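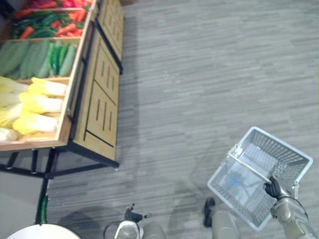 Notice of Trial, Store 456

The Poltunitz Assisted Shopping Service was made available to the customers of Lahtinen Grocers on 2018-03-04, following a period of staff instruction in February. Customers who wished to use the service were asked to hand their list to the desk and to remain within sight of the unit.

Kacper Zieliński read the notice twice and handed over his list. It had been written by his mother, who no longer came to the store herself, and it said: cabbage, cucumbers, the usual.

"The unit will require clarification of the last item," said the attendant.

"Carrots," he said. "And peppers, if they are good."

The attendant entered this. The terms of the service, printed on the reverse of the receipt, stated that the unit would carry the basket at all times, that it would select produce to the Temer standard of freshness, and that any item found unsatisfactory could be returned within 2 days. The fee was waived for the first 100 customers. Mr. Zieliński was customer 3.

He followed the unit to the vegetables. It stopped at the cabbages and held the basket out over the carpet, and there it waited.

"It is requesting your preference," the attendant said. "Please state size and firmness."

He considered the matter. His mother had always pressed each head with her thumb and put back the first one, whatever its condition. He had never asked her why.

"Let it choose one," he said, "and put it back. Then let it choose another."

The attendant consulted the Noltum handbook - a thick document, with tabs - and found no provision against this. The instruction was entered under Customer Habits and saved to the account, in the name of Mrs. Zielińska.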